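Linen and Laundry Tips for Your Vacation Rental

Filed under: Housekeeping, Owners and Hosts

Guests at a rental house use more towels than you expect, and they use them harder than you would at home. When we took on the linen for the Hillurell cottages we had 2 sets per bed and no plan. By April we were drying sheets over the porch rail. The notes below are what we do now. They should work for a single cabin or for a place that sleeps a crowd.

How much to buy

Keep three full sets for every bed: one on, one in the wash, one on the shelf. For towels, allow two bath towels and one hand towel per guest, then the same again in the closet. Pool or beach towels are extra and should be a different color, or the bath towels will end up on the sand.

Buy everything from one line and write down the name and shade. We changed suppliers once in the middle of a season and still have a stack of off-white hand towels that match nothing in the house.

Washing new towels

Wash new towels before the first guest arrives. Use warm water, half the usual detergent, and no softener. Dark and bright colors go in alone for the first three washes.
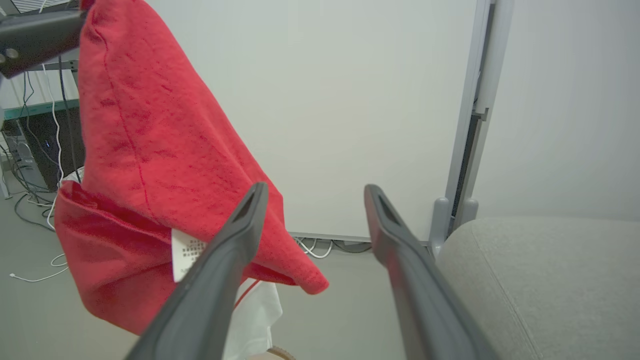 Skip the softener after that, too. It coats the loops and the towel stops soaking up water. If a batch has gone stiff, run it once with a cup of white vinegar in place of detergent, then run it again with plain water. Don't mix vinegar with bleach in the same load.

Dry towels fully before folding. A towel that feels dry at the edges can still be damp in the hem, and one damp hem will make a whole closet smell by Wednesday.

Common stains

Sunscreen: Rub in dish soap, leave it for half an hour, wash warm. Do not use chlorine bleach. With some sunscreens it turns the mark rusty.

Makeup: Dish soap again, or a bar of plain laundry soap and a soft brush. A few dark washcloths left by the sink with a small sign will save most of your white ones.

Red wine: Blot, rinse with cold water from the back of the cloth, then soak in oxygen bleach if the label allows it.

Blood: Cold water only until the mark is gone. Hot water sets it.

Rust: This comes from old towel bars and lawn chairs. Use a rust remover made for fabric and follow the label, then go and fix the towel bar.

Check every piece before it goes in the dryer. Once a stain has been through the heat it is usually there to stay, and the towel becomes a rag.

Folding and sorting

Fold on a clean flat surface at waist height. A bed works in a pinch but your back will complain by the fourth load. Fold bath towels in thirds the long way, then in half, then in half again, and put them on the shelf with the folded edge facing out. Put clean sets at the bottom of the pile and take from the top, so that everything gets the same wear.

Tie each sheet set together or slip it inside one of its own pillowcases. Label the shelf by bed size. King and queen flats look the same when folded, and you will find out which one you have when the bed is half made.

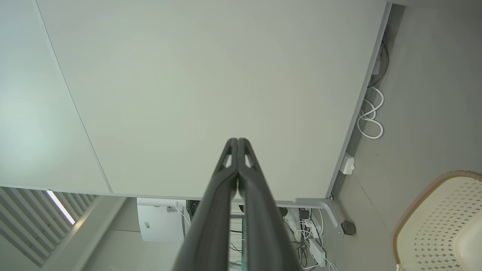 Adesuwa Tamuno wrote in to say that she marks the hem instead of the shelf: one stitch of blue thread for queen, two for king, none for twin. She does it with a laundry-safe thread before the first wash and finds it faster than labels, especially when a helper is filling in on a busy turnover day. Her other suggestion was to keep one spare fitted sheet of each size in the car.

We have started doing the thread marks at Hatham and they hold up well. The spare in the car is a good idea if you live more than a few minutes from the property.

When to retire a towel

Hold it up to a window. If you can see light through the middle, or the hem has started to wave, it is done. Gray whites and pulled loops are reasons too, though a single pulled loop can be snipped level with scissors and forgotten.

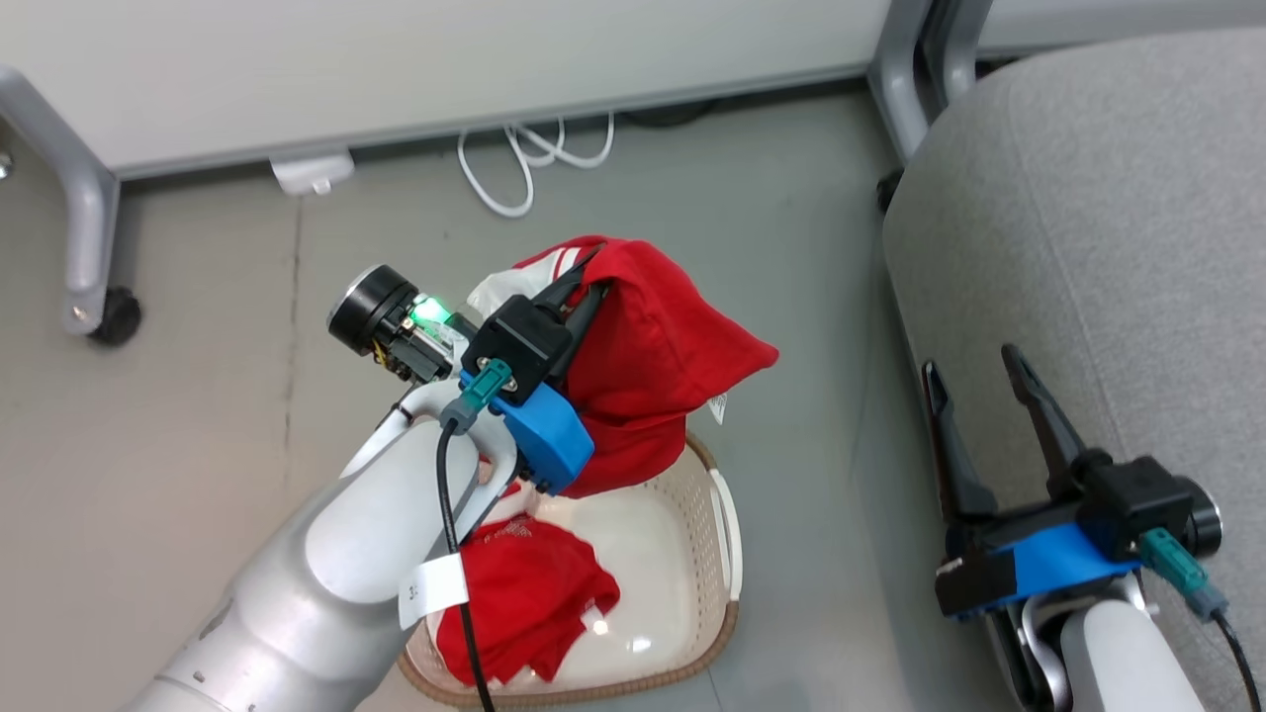

Old towels make the best cleaning cloths in the house. Cut them into squares, run a zigzag stitch around the edge if you have a machine, and sort them by color so the bathroom cloth never reaches the kitchen. Pick something you can't mistake, like the red cloth bunched up in the gripper, and keep that color for toilets and floors only. Blue can be for sinks and mirrors, and plain white for kitchen counters. Wash the floor cloths in their own load, on hot.

Keep a bag of cut cloths under the sink for guests as well. They will wipe up spills with whatever is closest, and it may as well be something you don't mind losing.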